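Gristeck Ballpoint Refill, Medium, Blue

Pack of 13. Fits most click pens, according to the maker. We tried it in seven and it rattled in one, a Vevent, so "most" may be fair.

The pack promises 700 yards of writing per refill. We have our doubts. Alfredo Marquez in our stockroom ran one down on ruled pads and quit well short of that, mostly from boredom, with ink still showing in the tube. Take the number as advertising.

"Smear-free" is another claim we won't repeat without a warning. On copy paper, fine. On glossy card, give it a minute before you touch it, and left-handers should give it longer.

The older Pridadlow refill costs less and starts faster in December, when our back room gets cold. It also leaks in shirt pockets. Pick your trouble.

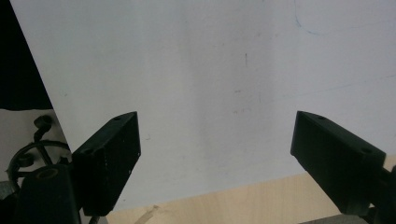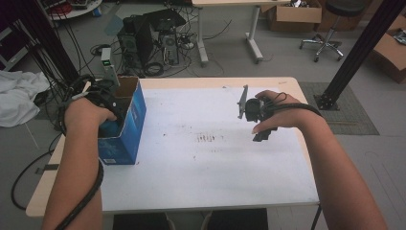 Line width is medium, and we'd call it a thin medium. If you want a bold stroke for labels or posters, buy a marker. A thin blue line curving across a big white sheet is easy to miss from the far side of a table, whatever the package says about "high visibility."

Sold by the pack only. Gatchalian barrels sold separately. Unopened packs can come back within six weeks.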